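**Clerkemdale students train arm to sort blocks by spoken instruction**

CLERKEMDALE, March — A student robotics club at Clerkemdale Technical College has completed the first stage of a project in which a single arm moves colored blocks on a board in response to short typed or spoken commands.

The club has worked on the project since the fall term under instructor Sotiris Katsaros. The control software, named Vimus by the students, takes a sentence such as "push the red star to the green cube" and converts it into a series of small movements. A new movement is computed after each camera reading, so the arm can correct its path if a block rotates or slides off line.

The block set uses four colors and several shapes, including cubes, a star, a heart and a cylinder. Flat-sided blocks are easier to push in a straight line, according to project lead Zlata Semeniuk. The star tends to turn when contact is made between two points. 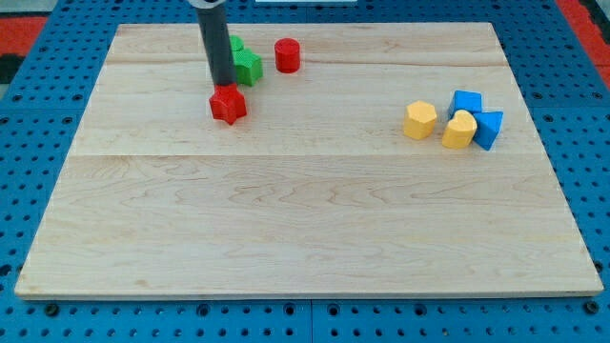 Training data came from club members, who steered the arm by hand controller in sessions after class. The group recorded 335 runs. Of these, 148 were removed during review, mostly for commands that did not match what the operator did. Eftychia Dimitriou, who wrote the review procedure, said the wording of commands caused more trouble than the hardware.

"Two people will say 'next to' and mean different distances," Dimitriou said. "We had to write down a definition and go back through the early runs."

The current version handles one command at a time. Commands that refer to a group, such as "move the yellow blocks together," are still broken into separate steps by the operator. Polyxeni Spanos is writing a module to do this in software.

The club plans to enter the system in the manipulation category at the Atinga student meet, where teams receive commands they have not seen before. Entries must run without operator input once a command is given. Practice trials are held in the college workshop on Monday at 4 p.m. and are open to other students.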